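Speaker notes: Talking about subtitles at the Rolley

Before I start

Check the mic. Water. Ask them to dim the lights at the front only, as I need to read this. Clip one is cued up at the kitchen argument, so don't touch the laptop!

Hello and what I do

Good evening, lovely to see so many of you out in April weather. I write subtitles for films. Mostly comedies, mostly family ones, the sort with a wedding in the middle and an uncle who won't stop talking. I've been coming to the Rolley since I was small enough to need a cushion, so it feels very odd to be on this side of the seats.

(Pause here. If anyone laughs at the cushion, good. If not, carry on.)

Hands up who watches with subtitles on even when the film is in English? I do too. I'll come back to that.

How little room there is

People think the job is translating. Some of it is. A lot of it is throwing things away. I get 2 lines on the screen and I try to keep each of them to 32 characters. It depends on who you work for, and some places let you have more, but that's the limit I learned on and I still like it. Count it out on your fingers when you get home. "I told your mother we would never come back to this house" doesn't fit on one line, and if she's shouting it very fast I may not get two.

So what goes? Names go first. In the films I work on people say each other's names constantly, and you can hear them, you don't need to read them. Then "well" and "look" and "listen to me". Then, if I'm desperate, the polite bits, and I hate losing those because they tell you who is older and who is cross.

CLIP 1: Hemo, kitchen argument. Let it run to the slammed door.

Hemo, then. I loved this film and it nearly finished me off. Everyone talks at once. In the kitchen argument there are 4 people going at it and three of them are making jokes. I had to choose whose joke you got! I gave it to the grandmother. I went back and forth on that for a whole afternoon, and I know there are people who think the cousin's line is the best in the film. Some of them have written to me.

Play the clip again with the sound off and let them just read it. Ask what they think is going on. They usually get the quarrel and miss that the grandmother is enjoying herself.

Jokes that won't travel

The other one people ask about is Mamo. There's a pun in the title, there's a pun in the first line, and the whole last scene hangs on the same pun. In English it's nothing, it's just a noise. I had three choices. I could explain it (death). I could leave it flat and hope the actor's face did the work. Or I could write a different joke that got people to the same place.

I wrote a different joke. It isn't as good as the real one. It gets a laugh, though, and the laugh comes when everybody on screen is laughing, and for me that matters more than being exact. If half the room is laughing and the other half is reading, somebody feels left out of their own evening.

CLIP 2: Mamo, last scene. Warn them it gives away the ending.

Songs -- keep this bit short, I always ramble

Should you subtitle songs? I say yes if the song moves the story along, and no if it's there for dancing. Directors nearly always say yes to everything. Rhyming subtitles: please, no. I did them once, early on, and I can't watch that film now.

(If running late, skip to timing.)

Timing

A line has to be up long enough to read and gone before the next shot if I can manage it. Comedy is cruel for this. Put the punchline up half a second early and the whole room laughs before the actor has opened his mouth. I've sat at the back of screenings and heard it happen, and it was my fault, and I wanted to crawl under the seat.

When I was doing a set for Peler they sent me the wrong cut. Every single line after the interval was late. I had 300 of them to shift by hand and I did it in my pyjamas with a bag of crisps. Glamorous business, film.

Watching at home

Back to the hands. Why do so many of us keep them switched on now? Some of you will be hard of hearing, and some of you have a noisy boiler, or children, or a partner who chews. I think a lot of modern films are simply mumbled. I've started keeping them on for films I've seen a dozen times, and I hear new things in them, little remarks at the edge of a party that I'd never caught.

One plea. If you put on a film in another language and there's a choice between the dub and the subtitles, try ten minutes of subtitles first. You stop noticing you're reading. You do get the real voices, all the sighing and tutting and clearing of throats, and in a family comedy that's half the fun.

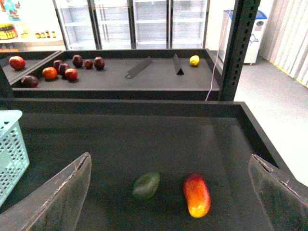
If there's time for questions

Repeat each question into the mic so the back rows can hear it. Likely ones: how long does a film take (depends how much the uncle talks), do I use a computer to do it (for the timing, yes), and which is my favourite. Say Hemo. Thank the projection box before I sit down, and get my memory stick back.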